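Zelmont gets its second big update this week, and the headline is the Arnwood expansion – a whole new district bolted on to the east side of the map, with 93 side jobs and a tram line you can actually drive. Sort of. It stops a lot.

The photo mode is back too. Much requested. Filters, a free camera, poses for your crew, and you can pin up to five shots on the wall of your flat.
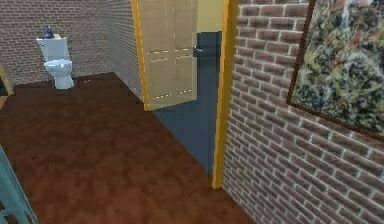 Fights are quicker now. Dodging no longer eats your stamina bar, and the shotgun finaly does something at close range. Pririne, the rival courier from the first game, turns up about an hour in and is easily the best thing here. Great voice work, horrible coat.

Less good – the prices. A decent bike costs 3,000 tokens and the early jobs pay next to nothing, so expect a fair bit of grinding before Olvera opens up. Loading times between districts are still long aswell. We timed nothing, we just made tea.
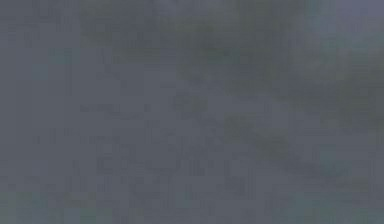 Sewwandi Barua found the grind bearable in co-op, where tokens are shared out evenly, but reckons the tram jobs should have been cut, or at least made skippable after the first go. Fair. She still finished all of them.

Out 1 May 2019. Old saves carry over, bikes don't.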